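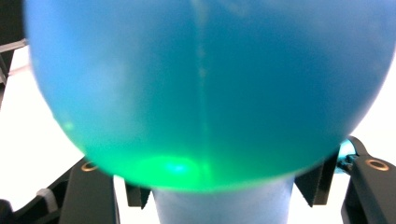 Dolton Color Shelf

Hi, and welcome! Dolton is a small picture collection of everyday things with really great color — translucent plastics, frosted surfaces, anything that changes when light gets into it. There are 800 pictures so far, and 178 of them are blue (my favorites!).

What's in it
pictures/ — everything, sorted by main color
notes.txt — short notes by Tahira Farooqui and Lorna Galbraith

Version 2 adds a folder for greens and teals. Blends go under whichever color covers more area. Spot a mislabeled one? Please tell Lorna!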